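4.3 Zweiarmige Montage von Zahnradbaugruppen in der Simulation

Die in Abschnitt 4.2 behandelten Haushaltsaufgaben (Einräumen, Falten, Abwischen) stellen hohe Anforderungen an die Wahrnehmung, verzeihen jedoch kleine Positionsfehler. Für Werkstattarbeiten gilt dies nur eingeschränkt. Eine Bohrung, die um wenige Zehntelmillimeter verfehlt wird, verhindert den Fügevorgang, und ein verkantetes Zahnrad lässt sich mit einem einfachen Greifer häufig nicht mehr lösen. Das Teilvorhaben Prallero untersucht daher, inwieweit zweiarmige Systeme eine Baugruppe aus lose abgelegten Einzelteilen selbständig zusammensetzen können.

Grundlage ist die Simulationsumgebung Lulosora in der Fassung vom 26. Mai 2018. Sie bildet zwei Arme, eine ebene Arbeitsfläche und die Kontaktkräfte zwischen Greifer, Werkstück und Unterlage ab. Auf Texturen und wechselnde Beleuchtung wurde verzichtet; die Ausgabe erfolgt in Graustufen. Die Ausgangslage der Teile wird vor jedem Durchlauf innerhalb festgelegter Grenzen variiert. Insgesamt gingen 359 Durchläufe in die Auswertung ein.

Den Arbeitsraum mit den zu fügenden Teilen zeigt Abbildung 7. Kleine Zahnräder, eine große Scheibe mit erhabenem Bund und eine flachere Ringscheibe liegen getrennt voneinander auf der Fläche. Die beiden Arme greifen von gegenüberliegenden Seiten in den Arbeitsraum ein, wobei sich ihre Reichweiten in der Mitte überschneiden.

Abbildung 7: Simulierter Arbeitsraum der Montageaufgabe, linker Greifer am Zahnrad hinter der großen Scheibe.
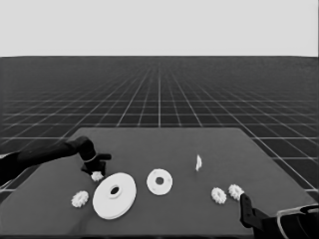

Können Maschinen eine solche Montage heute ohne menschliche Hilfe ausführen?

Unter den vereinfachten Bedingungen der Simulation gelingt dies in der Mehrzahl der Durchläufe; für den Einsatz an einer realen Werkbank reicht die erzielte Zuverlässigkeit nach Auffassung der Verfasser noch nicht aus.

Nahezu 300 Durchläufe endeten mit einer vollständig gefügten Baugruppe. Die übrigen wurden abgebrochen, sobald ein Teil den erreichbaren Bereich verlassen hatte oder die zulässige Fügekraft überschritten war. Ein Abbruch wurde auch dann gewertet, wenn ein menschlicher Bediener die Lage vermutlich mit einem einzigen Handgriff hätte bereinigen können. Diese strenge Festlegung wurde gewählt, um die Ergebnisse mit dem Verfahren Juvon vergleichbar zu halten, das keine Korrektureingriffe vorsieht.

Die Auswertung der Abbrüche ergibt ein uneinheitliches Bild. Das Ergreifen einzelner Zahnräder bereitete selten Schwierigkeiten, solange die Zahnflanken frei zugänglich waren. Deutlich anfälliger war das Absetzen. Berührt ein Zahnrad beim Absenken die Verzahnung eines bereits positionierten Teils, so muss es um einen kleinen Winkel gedreht werden, bevor es einrasten kann. Ein Facharbeiter führt diese Bewegung ohne Hinsehen aus. Die Steuerung benötigt hierfür eine Suchbewegung, deren Dauer auf 20 Sekunden begrenzt wurde.

Eine zweite Schwierigkeit betrifft eng benachbarte Teile. Liegen zwei Zahnräder dicht beieinander, kann der Greiferfinger beim Anfahren des einen das andere verschieben. Die Bahnplanung nach Ueda berücksichtigt solche Nachbarschaften durch einen Mindestabstand, verlängert dadurch aber die Anfahrwege. In Abbildung 8 steht der rechte Greifer unmittelbar bei einem solchen Zahnradpaar, während sich der linke über einem einzelnen Zahnrad befindet.

Abbildung 8: Beide Greifer in der Nähe kleiner Zahnräder; weiter hinten auf der Fläche ein schmales, einzeln stehendes Teil.
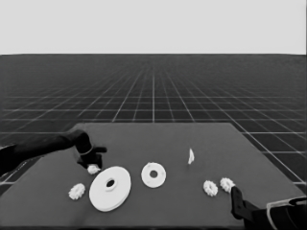

Kofi Kpodo wandte gegen die Bewertung ein, die Erfolgsquote allein sage wenig über den Nutzen in einer Werkstatt aus. Entscheidend sei, ob eine Maschine ihren eigenen Fehler erkenne und rechtzeitig anhalte; ein Arm, der selten scheitere, dabei aber die Baugruppe beschädige, sei einem langsameren und vorsichtigeren System unterlegen.

Der Einwand wurde in der weiteren Auswertung aufgegriffen. Für jeden Abbruch wurde zusätzlich erfasst, ob die Steuerung die Störung vor dem Überschreiten der Kraftgrenze gemeldet hatte. Bei seitlichem Verkanten war dies überwiegend der Fall. Das Wegrutschen eines Teils auf der Unterlage blieb dagegen häufig unbemerkt, bis der Greifer ins Leere schloss.

Eine Übertragung auf reale Arme ist ab Dezember an 2 Versuchsständen vorgesehen. Dabei sollen zunächst Reibwerte und Fertigungstoleranzen der Zahnräder bestimmt werden, die in Lulosora bislang als konstant angenommen sind. Die zugehörigen Messverfahren sind in Abschnitt 5.1 beschrieben.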